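4.2 Portion estimates and the bowl problem

Much of the literature on home meal diaries assumes that people can judge how much they eat if they are shown a reference bowl first. We doubt this. The Granereck survey, often cited in support, asked 368 adults to rate their own accuracy and then treated the ratings as accuracy. Confidence was high. Whether it was deserved is another matter, and the survey had no weighed meals to check against.

Our own diaries give little comfort. Of the 28 households in Pacheco that kept one, 9 changed their usual bowl during the study, and most did not note the change until we asked. A "full bowl" on Wednesday may not be a "full bowl" the week before. Correction factors such as those in the Skando method cannot repair an error that was never written down.

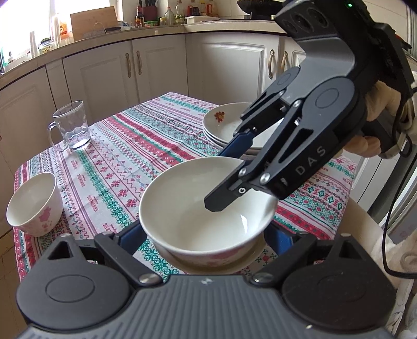

L. Pacheco-Kelivwood

Figure 3. White bowl on a plate, patterned tablecloth.

Decoration is a further complication. Some authors claim that a patterned rim makes a serving look larger, and this has passed into diet advice with surprising speed. The trials behind it are small and use new dishes in laboratory rooms. In 7 of our households the everyday bowls did not match one another, so any effect of pattern is mixed up with depth, width and habit. We could not separate them and do not think the earlier studies did either. Until meals are weighed at the table, we would treat reported portions as a record of what people believe they ate.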